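Rainy Day Rescue: A Slow Afternoon in Luvdale

Every summer we get the same letter in about fifteen different handwritings, and it goes something like this: we drove all the way to the lake, the kids had their suits on before breakfast, and then the sky opened up and stayed that way. What do we do with ourselves? Well, dear readers, I have been coming to Luvdale since I was small enough to be carried in, and I have been rained on there more times than I could tell you, so I feel I've earned the right to answer.

First of all, don't get in the car and drive two towns over to the mall. I know it's tempting. Everybody else in your rental cottage row has had the same idea, and you will spend the best part of your afternoon looking for a parking spot. Stay put, put on your shoes, and walk down to the old Windlow building at the bottom of Ferry Street, where they used to make player pianos and where you can now hear them played (or hear them play themselves, I suppose I should say).

The Windlow Music Machine Museum has grown a good deal since we last wrote about it. When I first went it was two rooms and a gentleman with a ring of keys. Now there are four galleries, and the collection runs to 96 machines, from music boxes you could hide in a coat pocket up to a fairground organ with painted drummers that takes up most of a wall. The one to wait for is the organ. They start it up at the top of every hour, and if you have a little one who doesn't care for loud noises, stand by the door to the gift shop, where you'll still see the drummers' arms going but the brass is a bit kinder on the ears.
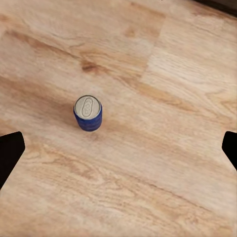
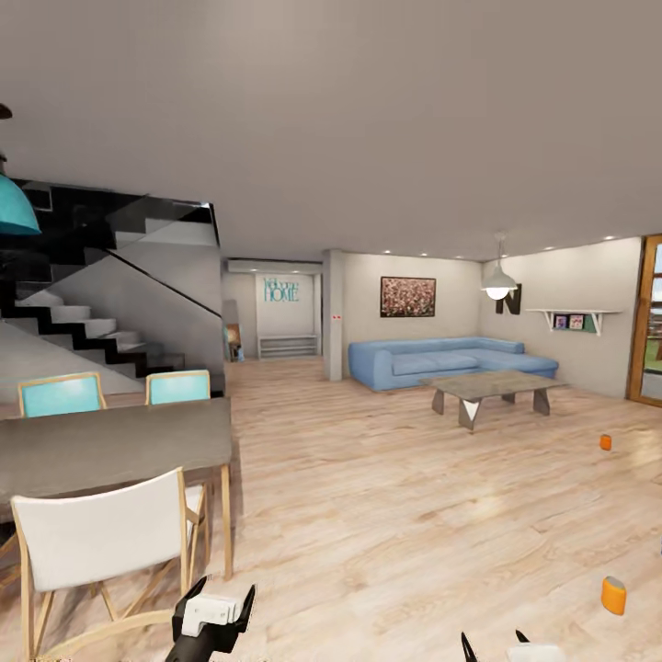
Bouchra Ashour runs the museum these days, and she is the reason I ended up staying more than three hours when I had promised my sister I'd be back for lunch. She grew up over her parents' restaurant, Ait Brahim, just around the corner, and she told me she learned to count by putting pennies in the nickelodeon that used to stand by its front window. She also has a very sensible way of running a visit, I thought. You go through the first two galleries, and then you stop and sit down for a bit before you tackle the rest. I followed orders and had a cold drink, one of those short little cans with a pull tab that are gone in a few swallows, and I can report that the second half goes down much easier after a rest. Drinks have to stay out of the galleries, of course, so finish up before you go back in.

Now, about the workshop. If you only have time for one extra, make it this one. Twice a day, once in the late morning and again at 2:30, you can punch your own strip of paper and crank it through a hand-sized music box. The staff will give you a printed tune to follow if you like, but my nephew insisted on punching his holes wherever he pleased, and what came out sounded to me like a cat walking over a xylophone. He was so proud of it! We have heard it at every family dinner since. The strips are yours to take home, and the little crank boxes are for sale at the front desk if you think your household can stand it.

When you've had your fill of music, cross over to Ait Brahim for supper. It's still in the family, and it's still the place I dream about in February. The chicken with preserved lemon is the dish everyone talks about, and they're right to, but I'd put in a word for the lentil soup as well, especially if you came in with wet socks. They don't take reservations for small parties. Go early, before the cottages empty out, and ask for one of the booths along the back.

If the evening clears, and it very often does on that side of the lake, the Dustero trolley leaves from in front of the old depot and makes a slow loop along the shore and back. It has open sides, so bring a sweater for everybody. Sit on the left going out. You'll get the water the whole way, and on the return the driver usually slows down by the marsh so people can listen for the frogs. Last time a whole carful of strangers sat perfectly quiet for them, grandparents and teenagers and all, which I would not have believed if I hadn't been sitting there myself.

A few small things before I let you go. The museum has an elevator to the upper galleries, and strollers are welcome everywhere except the workshop, where it gets tight. Admission is good all day, so you can wander out for supper and come back for the last organ performance if you've kept your ticket. And the gift shop sells umbrellas with a piano-key border, of which I now own two, having left the first one at the beach the very next day when the sun came out.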